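Wunix household packing word list, README

This package holds a word list for small moving companies and for people who pack their own home. It gives one agreed name for each kind of thing that people write on the side of a moving box. The list was started because the same item was written in many ways, and then the boxes could not be sorted by room at the new address.

Contents

terms.csv - the main list, one term in each row
rooms.csv - the room codes, two letters each
variants.csv - other spellings and the term they belong to
CHANGES.txt - what was changed in each release

All files are saved as UTF-8 with a comma as separator. The first row has the column names. Please do not open and save variants.csv in a spreadsheet program without checking the settings, as some programs change the short codes into dates.

Columns in terms.csv

term_id is a number and it never changes, even if the term is renamed. label is the name to write on the box, at most 20 characters, so it fits on one line of the standard Jurkine sticker. room is the default room code. fragile is 0 or 1. note is free text and may be empty.

A label is always in the singular and begins with a small letter. We write "lamp", and "lamps" goes into variants.csv. Brand names are not used as labels.

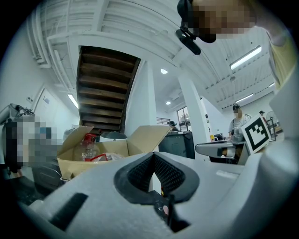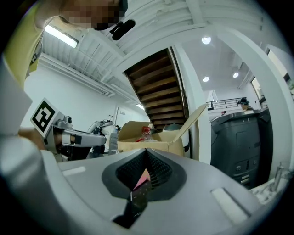
How do I add a term that is missing from the list?
Put it in a new row at the end of terms.csv with the next free term_id, and leave the note column empty if you have nothing to say. Then add the common other spellings to variants.csv and send us both files together.

Where the words come from

The first version was made from 100 packing lists which the Nasrallah moving office gave us after all names and addresses were removed. A second part came from the Stirkov storage rooms, where customers fill in a paper card at the desk. The cards were typed by hand, so some typing mistakes may still be present. A word was accepted when it was used on 10 or more lists or cards. Rare words were kept only if they describe something that needs special care, for example an aquarium or a wall clock.

Known problems

The list is weak for garden tools and for musical instruments. Kitchen terms are the strongest part. The word "cover" still has two meanings (bed cover and furniture cover) and we did not find a good solution yet - for now please write the longer form.

There are 8 room codes. A home office and a study share one code, and this is on purpose. Garage and cellar were also one code until the last release, so older files must be converted before they are joined with the new ones. The mapping is given in CHANGES.txt.

Use and updates

You may use and change the files freely if you keep this README with them. Corrections are read every Wednesday, and accepted ones go into the next release in January.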